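Radis has finished its simulated gripper trials, and the winner is the small one with dark fingers that the brochure calls "entry level." Over 2,439 runs it beat the Vuro hand, which costs more and comes in a nicer case. Each gripper got the same white arm, the same yellow bin and the same controller, a Sirnus unit set to 80 percent speed after an unhappy morning at 100.
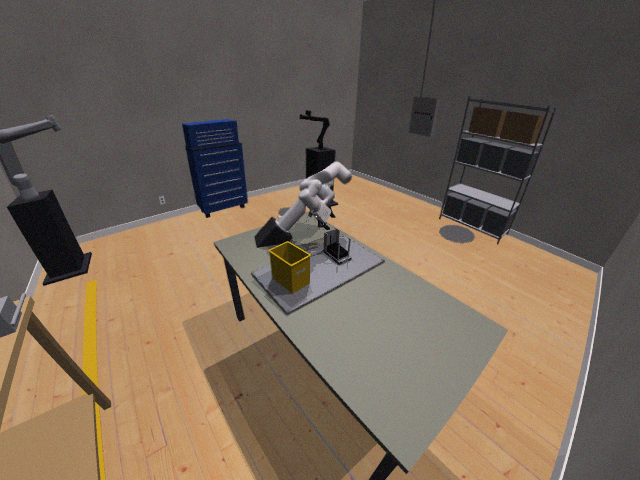 Figueroa, which sells the Vuro hand, replied that simulated friction flatters cheap fingers and that it would like to see the test repeated on real hardware. Radis has agreed to do so in December, provided Figueroa pays for the bins.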